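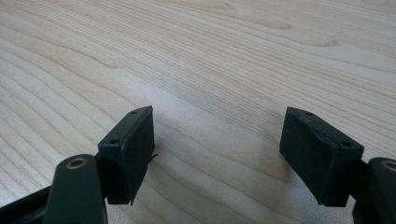
Department of Wood Science and Furniture Studies

WOOD 190: Reading Timber
Handout for Unit 2, Grain and Figure
Prepared by Unnur Kragh

Grain and figure get mixed up all the time, even in timber yards, so let's sort them out early. Grain is the direction the wood fibres run. Figure is the pattern you see on the face of a board, and it depends on the grain, the growth rings, the colour and (this is the fun bit) where the saw went through the log.

Think of a log as a stack of long, thin cones, one for each year of growth. Cut straight through the middle and the rings show up as fairly even lines. Cut off to one side, nearly parallel to the bark, and the saw skims the sides of those cones. Now you get ovals, arches and flame shapes, often called cathedral figure. Pale tabletops are a great place to look for it: long, gentle bands in one part, then a stretch of ovals and flames in another.

Terms to know

Flat-sawn: rings meet the face at a low angle. Wide patterns, less waste at the mill, more cupping as the board dries.

Quarter-sawn: rings meet the face at close to a right angle. Straight lines, and in oak those gorgeous ray flecks.

Rotary-cut: the log is turned against a long blade and peeled like a roll of paper towel. The pattern can look huge and wandering, and it may never have a clear centre.

Earlywood and latewood: the first is laid down when growth is fast, the second as it slows. The difference between them is what draws the lines.

A habit worth picking up: look at the end of a board before you look at its face. Sketch the curve of the rings, guess the figure, then turn it over and check. Rin Shibata will bring offcuts to the lab, and some of them are real beauties!

For next class
Read the Jundero notes on sawing patterns, pages 2 to 30. Find one flat-sawn and one quarter-sawn surface at home or on campus and draw both in pencil. No shading needed, just the lines. If you can't tell which cut you've got, draw it anyway and bring your best guess. Veneered pieces are fine too.

Sketches are due 6/9/26, at the start of the lab.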